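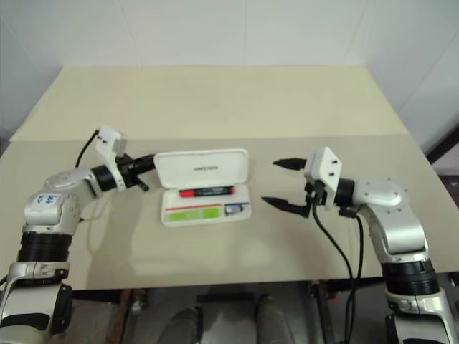
I have a soft spot for cases, and I mean the dull little hinged kind that pens and drill bits and sewing needles come in, the kind most people throw out before they've even used what was inside. My husband calls it hoarding. I call it having somewhere to put things! A white plastic one with the lid standing straight up at the back and a single marker lying across the tray is pretty much my idea of a well-run household. You look down and there's the red cap, and you don't have to dig for it. Compare that with the mug of pens next to your phone charger, where you pull out four dead ballpoints and a chopstick before you get to something that writes.

I've been arguing about this with my sister since the holidays. She bought one of those big open organizers from Furnska, all trays and slots, 55 dollars plus shipping, and for a week her desk looked like a catalog. Then the slots filled up with rubber bands and cough drops and it looked like my desk, only more expensive. Her mistake (I've told her this, so I'm not talking behind her back) was buying storage with no lid. A lid makes you decide. If the thing doesn't fit with the lid down, it has to live somewhere else, and there's no balancing a roll of tape on top and calling it good.

Now, the hinge matters a lot more than people think. A lid that comes off completely is a lid you will lose, and I have a whole drawer of orphaned ones to prove it. A lid that flops back flat takes up twice the table. But one that stands up by itself behind the tray – that's a pleasure. It stays out of your way and it's right there when you want to shut it.

My grandmother kept a tin from 1949 for her pencils, and it still closes with a good firm snap. I've got it on my shelf next to a Kadlec box that lasted me maybe two years before the hinge went white and cracked. So yes, plastic has its problems, and I won't pretend otherwise. But the tin is heavy, the corners scratch the table, and I don't take it anywhere. The plastic ones go in my bag and come to work with me.

The other thing I'll defend is printing on the case. I used to peel every label off because I thought it looked cleaner, and then I had a stack of blank boxes and spent my evenings opening them one after another like a very boring game show. These days I leave the printing alone, and if there's a patch of color I'm delighted. Color you can spot from across the room without your glasses on.

Anyway, I'm trying it with the whole craft closet starting in April, when the back room warms up enough to sit in.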